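Tirnine Walking Boot, Tall: Seven Weeks With a Broken Foot

Posted 7 November 2023
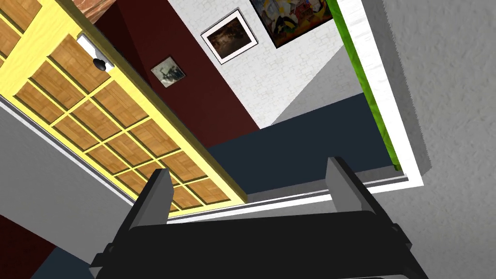

Is it worth paying extra for the Tirnine when the clinic will hand you a basic boot? For me it was, mostly on account of the liner and the lower sole, and I would buy it again tomorrow.

I broke the fifth metatarsal on my left foot in June, stepping off a curb with a bag of groceries. The clinic gave me a Kikier boot, the plain gray kind, and it did the job for a few days, but the heel was so thick that my hip started complaining louder than my foot! My physical therapist said I could switch as long as the new one was rigid and came up to mid-calf. I ordered the Tirnine from Favisley Medical Supply for $244 and it came in two days.

Oh, the difference. The sole is rounded at the toe and heel so you roll through each step, and it sits low enough that with an ordinary sneaker on the other foot I was nearly level. I wore it for the next 7 weeks, all day, including 27 stairs up to my office (the elevator was out, naturally). The shell never creaked or cracked.

The air bladders are the best part. There's one on each side of the ankle with its own little pump, so when the swelling was worse on the outside in the evening I could let out just that side. The liner comes out and goes in the washing machine. Buy the spare liner. You'll want it by the first weekend if it's hot where you live.

A few gripes. The bottom strap is too long for a narrow foot and the end flaps around until you trim it. The release valve hisses, loudly, in quiet meetings. And sizing runs big: I'm a women's 9 and the medium was right on the line, so measure first and call if you're between sizes.

My insurance wouldn't cover a second boot, so check yours before ordering. Favisley did take my flexible spending card with no fuss.

Five stars. I've loaned it to my sister already.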